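3.2 The Tosari cell: build and first tidy-up runs

The cell was built in a spare room over one winter, frame first, arms last. All of it fits on one bench. Aluminum extrusion for the rail and the corner posts, three walls, a marble-pattern work surface. Walls are papered in a busy floral print. We wanted a background with a lot of edges and color in it, the earlier cell (plain gray board) gave policies that fell apart the moment somebody hung up a coat behind the table. Paper was leftover stock, two rolls, seams not matched.

Both arms bolt to the front rail. Bolt spacing matters more than we expected. First try had the shoulders too close and the elbows knocked whenever both grippers went for the middle of the table. Moved them out, re-drilled one plate, re-ran the calibration. The controller board is behind the rail where it can be reached without pulling an arm, wiring still not tidy. Cable conduit is left long at the wrist so it can arch up clear of the fingers. Short conduit pulled on the connector at full roll and cost us two connectors.

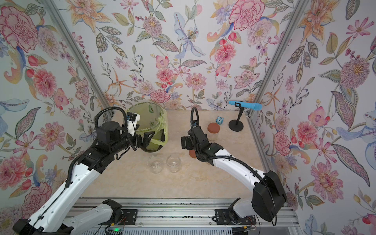

Figure 4. The Tosari cell with both arms, glass jars and a lined bin on the work surface.

Software is the Bristeo teleop stack with small changes, mostly to the gripper limits. Stock limits close too hard for glass. We cap closing current in software and also slow the last part of the travel, the second fix did more than the first. Logging is one process per camera plus one for joint states, all stamped by the same clock. Before we did that the wrist views drifted against the joint data over a long session and a fair bit of February had to be thrown out.

The tasks are household clearing: jars, lids, bottles, bowls, small figurines, a lined wastebasket. Nothing in the set was bought for the study except the bins. Objects get moved between episodes by hand, no fixed layout, only a rule that the bin has to be within reach of at least one arm. The operator picks which arm goes first. Early on we tried to script that choice and the demonstrations came out stiff, with long waits while one arm stood by for no good reason.

We kept 3059 episodes for training out of 3142 recorded. Dropped ones were mostly logging faults and a few where an arm hit its joint limit and sat there. Failed grasps were kept if the operator recovered. Held-out set is 169 episodes recorded afterwards with the same rig and a different operator.

3.3 Transparent objects

Clear things were the hard part, as everybody who has tried this on a bench at home will tell you. No depth sensor in this build. We had one on loan for a bit and it returned holes wherever there was glass, so the final rig is color only. The wrist cameras carry most of the load. From the fixed view a clear jar is a few highlights and a bent bit of tabletop. From the wrist the rim gets big and bright enough to work with, at least up to the point where the fingers close and the object covers half the view.
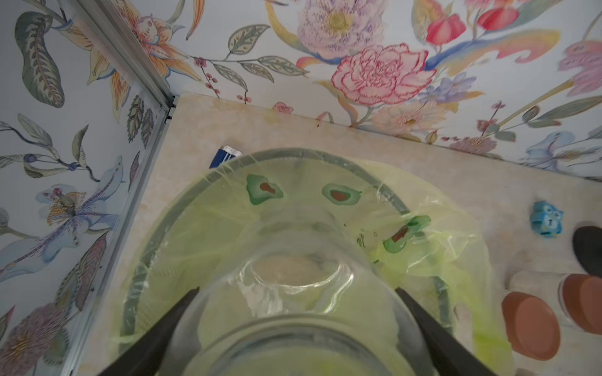 Bowls need a different grasp from jars. With a jar the fingers can go round the body, and small errors in angle dont matter much. A wide bowl has to be taken at the sides or by the rim and it wants to turn in the fingers as soon as the load is off center. We tried rubber sleeves on the fingertips (too thick, blocked the camera), then heat-shrink (wore through), then thin silicone tape, still in use. Tape gets changed every 14 hours of running. Cheap. Takes a minute.

Reflections off the work surface were a second problem. The gloss puts a smear of light right where the policy is looking for a rim. Matte spray on a test piece helped but scratched off. In the end the lamps were moved higher and bounced off the ceiling. Exposure locked on all cameras. White balance locked too, after one session where it wandered and the bin liner changed color halfway thru.

Liners deserve a line of their own. A thin plastic bag folded over a rim is soft, see-through and never the same shape twice. The handles hang out and the fingers can snag them on the way back up. Snags are the largest single cause of stops in our logs. The approach that worked best was to stay high and let the object drop, with the wrist pitched down over the opening. Going lower looks neater and drags the bag. We did not teach this as a rule, operators drifted to it by themselves and the policy picked it up from them.

Bottles are light, and a light object doesnt always fall when the fingers open. Static, or a bit of tack from the silicone tape. We added a small open-wait-retract pause at release. Crude but it cut the number of bottles carried back out of the bin. Whether the pause should be learned instead of hard coded we leave open, there wasnt time to test it properly for this version.
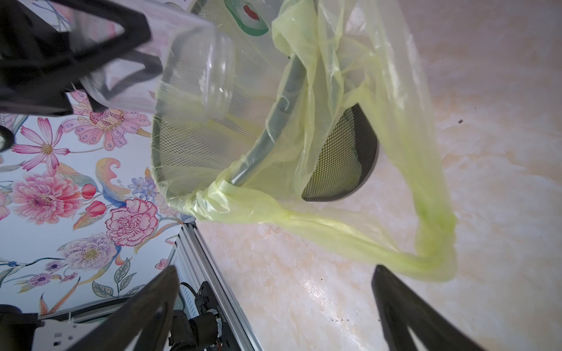

Sperling, reading a draft of this section, objected that the release pause hides a fault in the fingers, and that a harder, less sticky tip would make it unnecessary. Also asked why the bin isn't simply clamped to the table and the liner taped down. Fair on the first point. Harder tips are on the list, the Womar ones fit our finger mounts with one hole moved. On the second we disagree. A taped liner is a different task and not one that comes up in a kitchen.

Remaining build issues, short version. The left shoulder plate flexes a little under fast moves, needs a thicker plate or a gusset. Wrist camera mounts loosen with vibration, threadlocker helps. Wall panels are only held at the posts and shake when the rail is bumped, which shows up in the fixed view as a slight jitter. We left that in the data. Drawings and cut list are in Appendix B, part numbers for the rail brackets were wrong in the first upload and have been corected there.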